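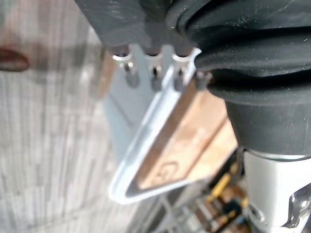 It should have been done a year ago, one of the packers told us when we asked about the new sorting room at Cislow. In the old place the black shells were kept in cartons on the floor, and to find the right one you had to open them all.

The room is on the second floor of the Flerkside building and was opened for work on 2018-03-10. Cislow uses it to sort, check and set out small goods before they go to the packing line downstairs. The first goods to move in are the black shoe-shaped shells that the company makes for its customer Relov, together with the small parts which are handled in white trays.

The most visible change is the yellow shelving. It has a smooth top with a raised edge along the front, and a lower tier for the small things that people need to have close. The shells are placed on the top with the open side up, so that the inside can be checked without lifting each one. Cislow says that the height was tried for 15 days with people from both shifts, and after this time the shelves were lowered a little.

The floor was changed also. The old hall had bare concrete, and a part that fell on it was very often damaged. Now there is a grey striped carpet, and it makes the room more quiet. Cleaning takes longer than before, and the company has added one more cleaning round in the evening.

Small parts follow another way. They come from the store in closed boxes, are put over into trays, and stay in the tray until the order is complete. Each tray belongs to one order only. If an order is stopped, the tray goes back to the store with its paper, and it is not mixed with others. 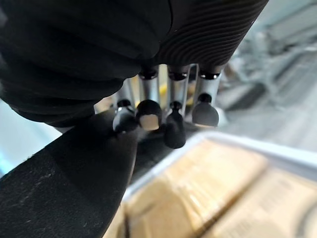 Trays are good, but there are too few of them on a Monday morning, according to a colleague from the early shift. She asked if the store could send them back the same evening, and was told that this will be discussed together with the delivery times.

The company confirms that more trays are on order from Shek. The delivery was planned in 2 parts, and the second one is expected in May. Until then the room works with orders of normal size, and the large ones are still prepared in the old hall.
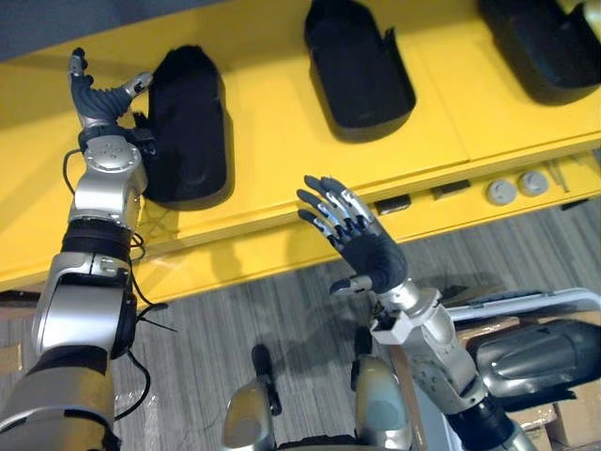
Orders for Relov will remain in the new room in any case. The customer asked for a visual check of every shell before packing, with attention to the rim and to the bottom of the inside. Shells with a mark are set aside and looked at again by a second person – only then it is decided if they go back to production.

Cislow has given the room a test time of three months. If the results are satisfying, the same type of shelving will be put in four other rooms at Flerkside, beginning with the returns department. The color is not decided for these rooms. Some employees have asked for a lighter one, and the shelving can be ordered in white for the same price.

Employees who wish to see the room can come during the afternoon break. Please use the stairs on the yard side, the elevator is reserved for goods.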